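Spending it slowly: Siriporn Ongart on budgeting for machines that fold

When I arrive, Siriporn Ongart is on the telephone to a supplier about grease. She waves me to a chair, mouths an apology, and carries on for a good ten minutes about whether a tub of the stuff can be sent with the next order or must travel by itself, at a price. "You see," she says when she finally puts the phone down, "everybody wants to talk to me about the arms. My week is mostly the other things."

Ongart looks after equipment planning at Ruangrit, a smallish firm that is trying to teach two-armed machines to do the laundry and tidying that people in ordinary homes would gladly hand over. She came from a bakery business, where she bought ovens for 14 years, and she still talks about ovens a great deal. I had asked to see her because several readers wrote in after our December piece wanting to know how anybody puts together a budget for this sort of work, and she is the most patient person I know on the subject.

She begins, as she says she always does, with a sheet of paper and a pencil. "I write down what we want the machine to be doing a year from now. Then I cross out the grand words. If I'm left with 'pick up a pair of shorts and put it down folded', good, I can buy for that. If I'm left with nothing, I go and make tea and we try again next month."

Her first budget went badly, and she is cheerful about it. Nearly all the money went on the arms themselves, which came from a maker called Gastier, and there was hardly anything set aside for spare fingers, cables, mounts or somebody's time to fit them. "We had two lovely arms and we were waiting on a bracket! I've bought ovens that way as well, you know, a beautiful oven and no trays. You would think I'd have learned." These days she keeps 24 per cent of any equipment budget back for parts and repairs, and she won't let it be touched before the second half of the year, however nicely she is asked.

Samran Ratanaporn, who runs the fitting bench down the corridor, puts his head round the door at this point and confirms that he has asked very nicely. He wanted a third arm in the spring. "She gave me a drawer of fingertips," he says, "and I sulked, and then I used every single one."

What about choosing between suppliers? Ongart had two quotations for grippers last year, one from Trimix and one from Kundo, and she spent a long while over them. The Kundo set was the cheaper by a fair way. She asked both firms the same dull questions: how long for a replacement, who answers the telephone, what happens if we send one back with the box gone. "Trimix answered in an afternoon and Kundo sent me a brochure. I've nothing against a brochure, it was a very handsome one, but I bought the Trimix."

Then there are the things that go on the list and make the finance people blink. Clothes, for one. She has 137 garments on the current inventory, most of them bought second-hand, and a line for replacing them as they wear. Furniture is another, and she will argue for a proper sofa as warmly as for any motor. "People live with soft seats and rugs and a television in the corner. If I only pay for a bench, I've only paid for a machine that works at a bench, and then we have to buy the whole thing over again later."

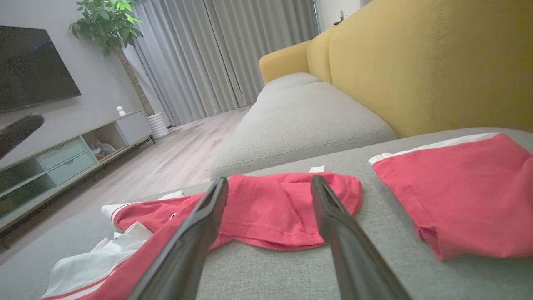
Issue 98

Red sports things with white trim are a favourite of hers for the clothes line in the budget, being easy to find in charity shops and easy to tell apart from a pale grey seat. One folded and one still in a heap is, she tells me, a fair picture of an ordinary hour's work, and she would like anyone signing a purchase order to sit and watch that hour from beginning to end. Güven Yaman, who does the accounts, has done it twice. He brought sandwiches the second time.

I ask whether she would ever hire the equipment instead. She has thought about it a lot, and has gone back and forth. For a short trial, yes, and gladly, so long as the hire firm will put in writing who pays for a worn finger. For anything longer she'd sooner own it, partly because Ratanaporn likes to drill holes in things, and a hire firm takes a dim view of holes.

Next year's plan is already pinned above her desk, with a good deal crossed out. There is a second sofa on it, a different fabric this time, and a set of softer fingertips that Sunee Kamolrat on the testing side has been asking for. The third arm is there too, in pencil, with a question mark. Ratanaporn has been in to look at it, she says, and somebody has gone over the question mark with a rubber.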